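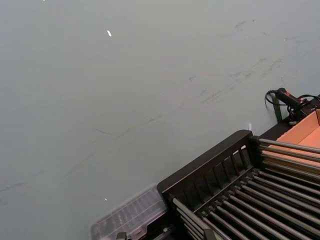 **Workshop notebook — Dekelness, joinery and finishes**
**July, entry begun 8.40 am**

Work continued on the fireplace surround for the principal reception room. The second trial piece was removed from the clamps and checked against the drawing. The overall height is correct at 1,000 mm. The opening measures 882 mm across, as specified, but the left-hand return is 5 mm deeper than the right. It will be planed back before priming. The drawing does not need to be altered.

The depth of the shelf was raised again by the selling agents, Dillano, who would like it to carry a clock and a pair of lamps for the viewings. The present depth is 206 mm. It is recommended that this figure be kept. A deeper shelf would stand forward of the window reveal on that wall and would show from the hall door.

**Paint**

Three samples were brushed out on primed board: the Steiner off-white, the Steiner stone and the Arkevano grey. The stone dries darker than the card suggests, and two coats were not enough to cover the knots. The grey covered well in two. Colleagues preferred the off-white by daylight, though under the lamp it looked rather yellow. A third coat of each is to go on this afternoon, and the boards should be left flat until tomorrow.

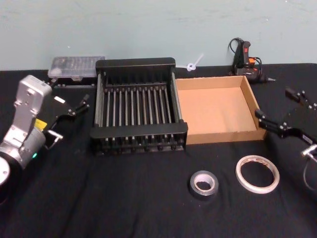

The boards are then to be taken to the house and stood against the chimney breast, where the light comes from the north for most of the day. No decision on colour should be made in the workshop.

**Staircase**

The replacement spindles for the upper landing have been turned and sanded. One has a split near the foot and has been set aside. The old handrail is sound, but there are more than five layers of varnish on the lower bend and the stripper has so far lifted only the top ones. Scraping by hand is slow — please do not use the heat gun here, as the veneer at the joint is thin.

**Outstanding**

- Plane left-hand return and recheck
- Turn one further spindle
- Reply to Dillano on the shelf depth
- Order more primer (one tin left, opened)
- Ask whether the hearth stone at Dekelness has been sealed

3.15 pm: return planed and now level with the right. Third coats applied to all boards. The knots still show faintly through the stone.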